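Loker (tabletop sorting kit)

Contents
What it is
What you get
Dishes and cutlery
Cost and service
See also

What it is

Loker is a benchtop robot kit for sorting small household things, sold by Sumelora out of a shopfront in the east end. I look after this entry and I've had a kit on my own bench since July, so expect opinions mixed in with the facts (Ilaria Negri trims them when I get carried away). The name covers the whole bundle: the arm mount, the software and a stack of bins and trays. People in the user group mostly say "Loker" when they mean the software, and that's how I'll use it from here on, more or less.

It grew out of an older project called Hemero, which Younes Nasr wrote for sorting hardware at a repair café. Hemero could only cope with flat parts on a plain background. Loker handles deeper containers, and there's a proper menu in colour now, thank goodness!

What you get

The standard bundle is the software licence, a clamp plate, a mixed set of plastic containers and a printed guide. You supply the arm. The guide was written by Graziella Bellini and it's a good read, though the cabling chapter assumes you own far more zip ties than any normal person does. Setup took me 60 minutes, most of it spent on my knees under the bench looking for a power point. 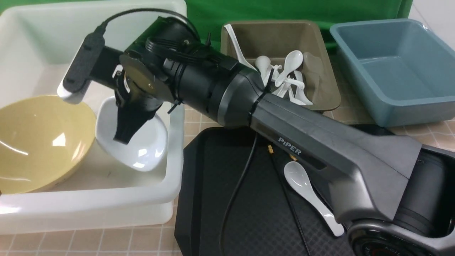 Dishes and cutlery are the job most people buy Loker for, and it's the one I've spent the most time with. You give each container a role in the menu, either source or destination, and the software works through one category at a time. Bowls are the fussy ones. A shiny bowl tipped over in a deep bin, like the pale yellow one with the little white dish leaning on it, throws back bright streaks of light, and I'd turn the overhead lamp down before fiddling with any settings. The walls of that white bin are tall too, so the gripper has to come in from above. Spoons get their own tray, and a tangled pile of them is a fair test of any picking routine. I keep a single spoon out on the black tray for practice runs.

Cost and service

The bundle is $3440, with an optional service plan at $800 a year. The plan gets you phone help on Thursday mornings and replacement containers. Rosario Bianchini swears by it, but I let mine lapse and haven't missed it much. Software updates are free for 6 months either way.

See also

Hemero
Bortolotti (rival kit, reviewed by Loredana Fiore)
Bench clamps and mounting plates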